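Relatório de progresso à Fundação Clillell
Projeto Mesa Comum — cozinha comunitária e oficinas de alimentação
Período: da primavera até ao fim de setembro

Caros amigos da Fundação,

Antes de mais, obrigada pela paciência com que esperaram por estas páginas. O relatório devia ter seguido no início do mês, mas a abertura do ano letivo apanhou-nos em plena mudança de horários e preferimos enviar as contas já fechadas. Seguem em anexo, com os recibos da Oravec separados dos restantes, como nos pediram na última reunião.

Refeições e oficinas

Servimos 559 almoços neste período, quase todos a pessoas do bairro que vivem sozinhas e que, no inverno, nos diziam que já nem acendiam o fogão. Foi um número que nos deixou contentes, sobretudo porque agosto costuma ser um mês parado e desta vez não foi (a sopa fria de tomate teve muito que ver com isso!). As oficinas passaram de duas para quatro por mês. A mais procurada continua a ser a das leguminosas, onde se aprende a demolhar, cozer e congelar em doses pequenas, seguida da de pão, que enche sempre e que gostaríamos de repetir ao fim da tarde para quem sai tarde do trabalho.

A oficina de conservas foi a que correu menos bem. Marcámo-la para as dez da manhã, hora a que muita gente está nas consultas ou a tratar dos netos, e apareceram poucos participantes. Vamos tentar de novo em novembro, já com marmelo, e às três da tarde.

Compras e despesas

O contrato com a Oravec para os legumes frescos cumpriu-se sem sobressaltos, tirando uma semana de entregas atrasadas no verão, que nos foi descontada na fatura seguinte. Já o frigorífico grande da Trurnodine chegou mais tarde do que contávamos e obrigou-nos a cozinhar quase ao dia, com mais idas ao mercado e um gasto em transportes superior ao previsto. O desvio foi de cerca de 200 euros e ficou coberto pela rubrica de imprevistos, pelo que não pedimos qualquer reforço.

A loiça foi sendo reposta aos poucos. Demos preferência a tigelas baixas, que servem tanto para a sopa como para a salada e ajudam quem tem menos força nas mãos.

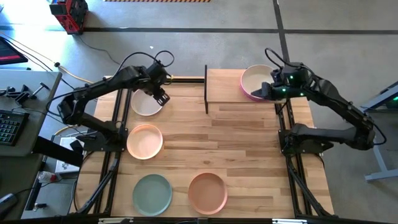 Quanto à sala de refeições, mantivemos as mesas juntas ao centro, como no ano passado. Houve quem pedisse lugares mais recatados, e experimentámos pôr duas mesas pequenas perto da janela; têm tido sempre gente, por isso ficam.

O que vem a seguir

Até ao Natal queremos terminar o caderno de receitas, que está a ser composto na gráfica Rustska e que reúne pratos trazidos pelos próprios participantes. Falta rever as quantidades de algumas receitas — há um arroz-doce que ninguém consegue pôr em gramas — e escolher a capa. Contamos enviar-vos uma prova assim que a tivermos.

Gostaríamos também de conversar convosco sobre a renovação do apoio para o transporte de quem já não vem a pé. A proposta, com o orçamento, segue em folha à parte. E fica o convite de sempre: o almoço é ao meio-dia e meia, e basta avisar na véspera.

Com amizade,
A coordenação do projeto Mesa Comum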